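Notas charla - devoluciones y posventa, Kellstead, 2018-08-01

Empezar sin saludo largo. Dato: 3910 pedidos, 1077 devueltos. Pausa. Dejar que lo lean.
Motivo principal - montaje. Ni precio ni color. Contar lo de Urier, rapido.

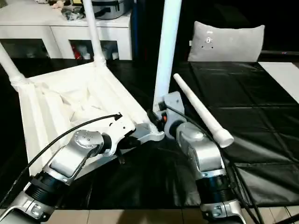
Silla blanca boca abajo, una pata suelta.

Manual de 28 páginas, ni una foto. El cliente abandona en la tercera. Coste de recogida: no entrar, va en el anexo.
Propuesta Jumonora: hoja única + teléfono visible. Prueba en septiembre. Ojo, no prometer plazos!!
Si queda timepo, lo de los repuestos sueltos.

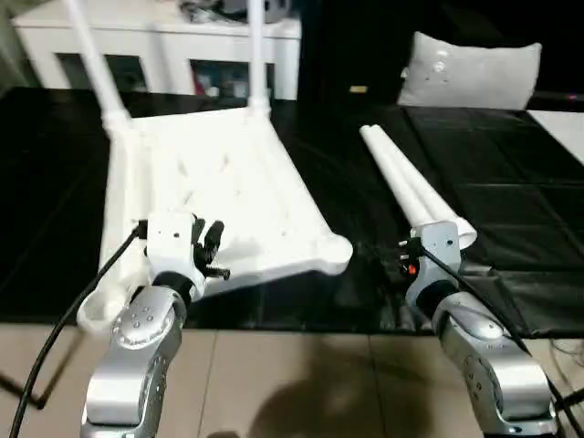 Valbona Shehu pregunta que quién paga los repuestos cuando la garantía ya venció. Contestar: Sengar, hasta 2000 piezas. Luego se negocia.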